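Re: [stulton-growers] Rain barrels, worth it or not?
August 28, 2022

On the list, a member from the Dristgate side wrote:

> We've been thinking about putting a barrel under the back downspout
> before next year. Is a 55 gallon one big enough for a few raised beds,
> or do you run out in a week? Also does it really save anything on the
> bill? My spouse thinks I'm just looking for another project.
>
> And what do you do with it in winter?

Oh, I have opinions on this one! We put ours in two summers ago, a plain 55 gallon drum from Mustisum with a spigot near the bottom, and I'd do it again tomorrow, though maybe not for the reason I started with.

First the size. One good storm fills ours to the top and then the rest goes out the overflow, which always makes me a little sad. In a dry stretch I get maybe a week and a half out of it if I only do the tomatoes and the beans. If I start being generous with the squash it's gone in four days. So if you have the room for two, link them with a short hose down low and they'll fill together. I only have the one because the other downspout comes out right by the steps. 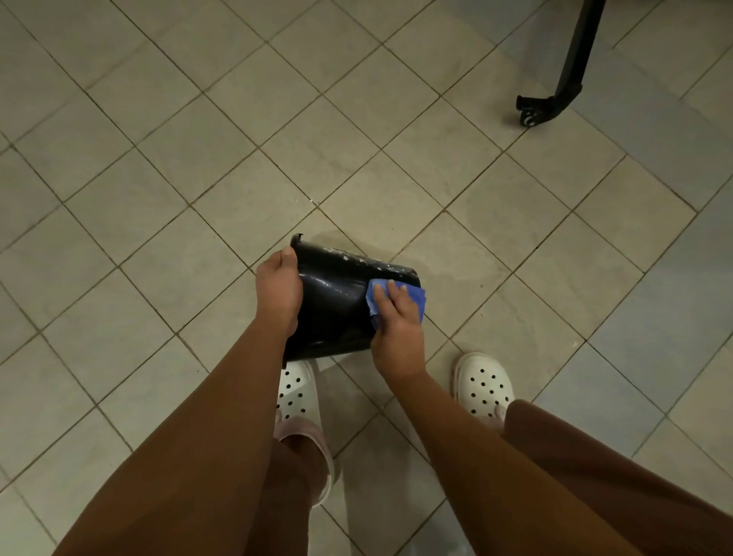

As for the bill, I did keep track last summer, because I'm that kind of person. The meter said 1,783 gallons for July the year before the barrel and 1,399 for July with it. Some of that was probably us being away for a few days, so don't wave it at your spouse as proof of anything. In dollars it was a couple of fancy coffees. What I like better is having water right next to the beds when I want it, and being able to dip instead of dragging the hose around the corner of the house (it kinks in the same spot every single time). A black plastic bucket like the one in the photo is all I use for that, the ordinary kind you can tip over and hold with one hand. I tried a big watering can for a while but it wouldn't fit under the spigot, and that brings me to the one thing I'd change.

Raise the barrel! Ours sat right on the ground the first year and the water just dribbled out. Now it's up on two layers of block and it runs fine, even with a soaker hose on it as long as the barrel is at least half full. Make sure the blocks are dead level before you fill it. A full barrel weighs more than you'd think and you won't be scooting it over afterward.

Put a fine screen on top too or you'll be raising mosquitoes. I used a scrap of window screen and a bungee cord. And don't drink the stuff, obviously, it came off the roof. I water at the soil and keep it off the lettuce leaves.

Winter: I drain mine before the first hard freeze, leave the spigot open and turn the barrel upside down behind the shed. The first year I forgot until December and the spigot cracked. Put the downspout extension back on when you do it, or you'll have a puddle against the foundation until spring.

Does anybody on the Ekwueme Road end still have blocks to give away? I'd take a few more if they're going.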